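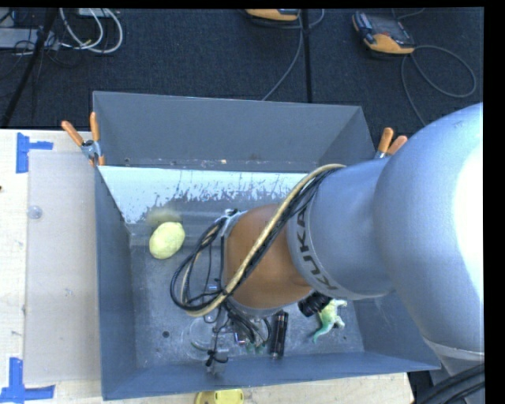
4.2 The doubting hero

The corpus holds 200 paperback thrillers with back-cover copy of at least one full paragraph. In most of them the copy makes the same early move. A crime is committed, an official culprit is supplied, and one man declines to believe it. He is usually between jobs. His doubt is stated flatly, often in a sentence beginning with "But," and no evidence is offered for it, the evidence being the part the reader is asked to pay for.

We coded this move as "refusal." Orbán (Magdolna Orbán's earlier study of airport fiction remains the only one to read the covers as closely as the contents) treats it as a kind of character sketch, a quick way of saying that the hero is clever and badly supervised. We think it does a more practical job. A blurb has to promise a conspiracy without giving away who is in it, and a skeptic is the cheapest way to do that. As soon as he doubts, the reader knows the first explanation is false and can stop giving it any thought. The characters in the novel may need 300 pages to catch up.

The clearest cases come from the Takács series, whose hero refuses the official account on the back of all 11 volumes. In the first, The Nalora Protocol, he has at least seen a document. By The Uvden Exchange he is doubting events in a country he has not yet landed in. The agencies that employ him never seem to draw any lesson from this, and each new cover finds them as confident as before.

Refusal is also where blurb and novel part company most often. In Tindora Station the cover has the hero rejecting the government's story at once, while in the text he accepts it for six chapters and gives a rather good press briefing on the subject. Readers who come to the book by way of its cover may find him slow. A few of the online reviews we collected complain of exactly this, and one asks whether the author had read the back.

We coded a mismatch whenever the hero's doubt came more than one chapter later in the novel than the copy implied. This is a generous test, as blurbs are vague about time and fond of the present tense. Some books still defeated it. In two of them the hero never doubts anything at all – his sister does – and the copy has simply moved her opinion over to him, along with her military service. We kept both in the sample and marked them as borrowed refusals. The question of who gets to be suspicious on a cover, and who only in the text, is taken up in Section 4.3.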